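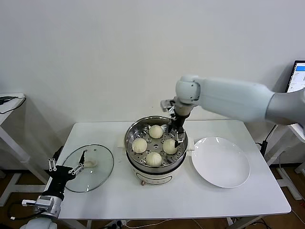 Steamed buns, and how not to ruin them at the last minute

Steaming a bun is easy. Water boils, bun swells, you feel clever. The trouble starts when you have to get the thing out, and you find that the bottom half would prefer to stay.

Line the tray, or oil it. A square of parchment under each bun works. So does a thin wipe of oil if you're out of parchment, which in my house is most of the year. The Orko steamer booklet says neither is needed. I have scrubbed enough dough out of little round holes to have views on the Orko booklet.

Leave room. Four to a tray is plenty in a small electric pot, one for each side of the compass. Squeeze in more and they'll fuse into something you have to cut.

When the time is up, switch off and wait 2 minutes before you touch the lid. Pull it off in a hurry and the tops can wrinkle like a thumb in bathwater. Lift it straight up, tip it away from your face, and lay it down flat somewhere out of the way. A lid balanced on its rim will wait until your hands are full and then go.

Put the plate right beside the pot before you start lifting. I used to keep mine across the kitchen, for the exercise.
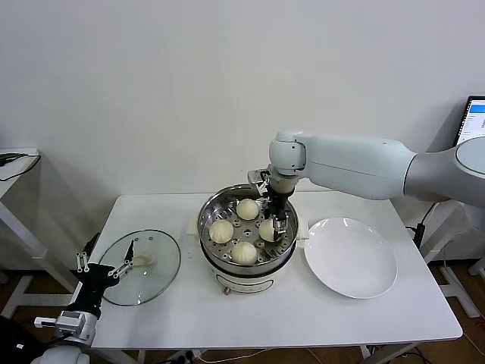
Marguerite wrote in to say she never waits at all, and that a damp cloth tied around the lid does more for wrinkled tops than any amount of patience. She may be right. My cloth caught a drip and then, very slowly, the counter caught the cloth.

For the lifting itself, take hold low on the sides, where the dough is firmest, and ease up one edge first. Pinch the pleats and you'll get a nice souvenir of pleats. Silicone-tipped tongs are fine. My old Hägglund pair has bare metal teeth and leaves every bun looking bitten.

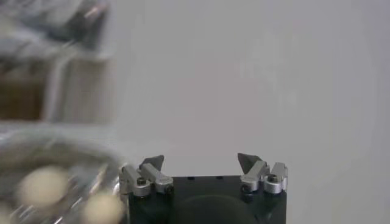
Whatever you use, open it wider than the bun before you go in, and close it gently. Leftovers keep overnight in the fridge in a covered box, and want 4 minutes back over the steam.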